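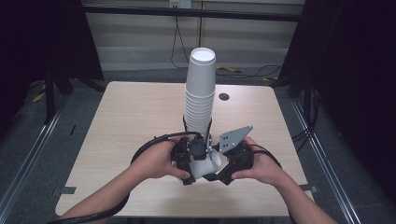
Et pourquoi pas des tasses, tout simplement, puisque vous y tenez tant ? m'écrit Wellum, en réponse à ma chronique précédente sur la machine à café. Un gobelet en carton, c'est une tasse pour gens qui ont peur de la vaisselle.

27 janvier 2025
Par la rédaction

La formule m'a occupé tout le week-end, ce qui en dit long sur mes week-ends. Elle est injuste, mais elle touche quelque chose. Je bois mon café dans du carton blanc depuis des années et je n'ai jamais pensé le moindre bien ni le moindre mal de ce carton. On n'a pas d'opinion sur un gobelet. On a une opinion sur le café, sur le prix du café, sur le collègue qui prend le dernier café. Le gobelet passe de la pile à la main et de la main à la corbeille sans que personne lui ait adressé un regard.

Commençons donc par la pile, qui est à mon avis son seul moment de gloire. Des gobelets emboîtés, c'est une colonne, avec ses cannelures, ses petites lèvres serrées les unes contre les autres. Un architecte en ferait un hall de banque. J'ai travaillé autrefois dans des bureaux, chez Brunwood, où la pile trônait à côté de la fontaine à eau et penchait un peu plus chaque jour. On la redressait d'un doigt en passant. C'était à peu près le seul ouvrage collectif de l'étage et je crois que nous en étions fiers.

Puis vient l'heure de prélever, et les choses se gâtent. Essayez de prendre un gobelet, un seul, dans une pile neuve. Vous pincez le bord, vous tirez, il en vient 2. Vous en remettez un, il se met de travers. Vous tirez de nouveau, plus sèchement, et le reste de la colonne se couche sur la table avec un bruit mou. Il y a des gens qui soufflent entre les bords pour les décoller, procédé dont l'efficacité me paraît douteuse et l'hygiène davantage. D'autres tournent légèrement le poignet, un quart de tour, comme pour dévisser. Ceux-là ont compris quelque chose à la vie, ou bien ils ont travaillé dans la restauration.

La plupart d'entre nous, constatant qu'ils en tiennent deux, haussent les épaules et boivent dans les deux. On se dit que cela protège les doigts. Voilà comment se vide une pile deux fois plus vite que prévu, et pourquoi la réserve du placard, qui devait durer jusqu'au printemps, rend l'âme à la fin de janvier.

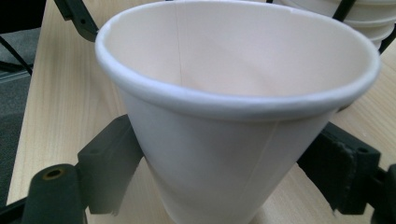 Car le gobelet est mince, c'est là tout son génie et toute sa faiblesse. Il tient debout par la grâce d'une feuille roulée en cône, d'une couture collée et d'un bord enroulé sur lui-même. Ce bord mérite une minute d'attention. Sans lui, on boirait au tranchant d'une feuille de papier, et la pause de dix heures se terminerait à la pharmacie. C'est aussi ce petit bourrelet qui empêche le gobelet de s'ovaliser quand on le saisit. Prenez-le par le haut, il résiste. Prenez-le plus bas, avec la confiance qu'on accorde à une vraie tasse, et la paroi cède un peu sous les doigts, tandis que le liquide monte vers la sortie.

Il existe pourtant des gobelets qui prétendent à mieux. Les Zuvitz, que l'on trouve dans les salles de réunion où l'on espère signer quelque chose, ont une double paroi et un relief ondulé. Ils sont agréables à tenir, je le concède. Ils ont aussi le défaut de ne pas s'empiler comme les autres : il leur faut tout un placard, et la colonne a l'air d'un accordéon fatigué. Quant aux Fuchs, ils portent un petit message de bonne humeur imprimé sur le flanc. Je n'ai rien contre la bonne humeur, mais je préfère qu'elle ne me soit pas adressée avant la première gorgée.

Le blanc uni a cette élégance de ne rien dire. Pas de renard souriant, pas de forêt promise, pas de prénom massacré au feutre. Il a tout de même un inconvénient social considérable : posé à côté d'un autre, il devient l'autre. Toute réunion de plus de trois personnes finit par produire un groupe de gobelets à moitié pleins dont chacun soupçonne qu'un seul est le sien. On se penche, on compare les niveaux, on tente de se rappeler si l'on prend du lait. Puis on va en chercher un nouveau, et la pile baisse encore.

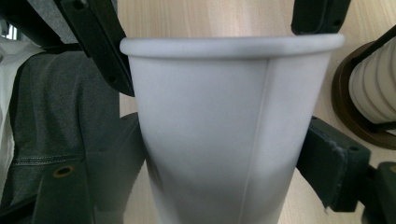 Reste la couture, que certains prennent pour repère. J'ai connu un bureau où l'on m'a expliqué très sérieusement qu'il ne fallait jamais boire de ce côté-là, car c'est à cet endroit que cela fuit. La règle est bonne. Elle suppose seulement qu'on regarde son gobelet avant de le porter à la bouche, ce que personne ne fait avant le troisième café, et au troisième café on a déjà une tache sur la chemise.

Je reviens à Wellum et à ses tasses. Oui, bien sûr, la tasse. J'y ai cru. Nous en avions acheté 34 pour le service, toutes semblables, un après-midi d'enthousiasme. Au bout de quelques semaines, il en restait 10 dans le placard, les autres vivant une existence semi-sauvage sur les rebords de fenêtre, derrière les écrans, dans un tiroir où l'une d'elles avait commencé à fabriquer un fromage. L'évier était devenu un lieu de négociation. Un mot fut affiché, puis un mot répondant au mot. Le carton, lui, n'a jamais brouillé deux services.

Il les remplace par une autre gêne, que je ne veux pas escamoter. Le carton de réserve livré à l'étage en contenait environ 3000. Vu fermé, c'est un colis. Vu ouvert, c'est 3000 fois le geste de jeter quelque chose qui a servi quatre minutes. J'ai essayé la réutilisation, en gardant le même gobelet du matin au soir. À midi il faisait encore illusion. Vers quinze heures, le fond avait pris la consistance d'un biscuit trempé, et j'ai renoncé au dernier thé par égard pour mon clavier.

Alors j'ai coupé la poire en deux, ce qui n'honore personne. J'ai une tasse à moi, laide, ébréchée à l'anse, que nul ne songerait à voler, et je la lave. Les gobelets sont pour les visiteurs et pour les jours où la tasse est introuvable, lesquels sont plus nombreux que je ne l'admettrais devant Wellum. Ces jours-là je pince le bord, je fais mon quart de tour, et il en vient deux.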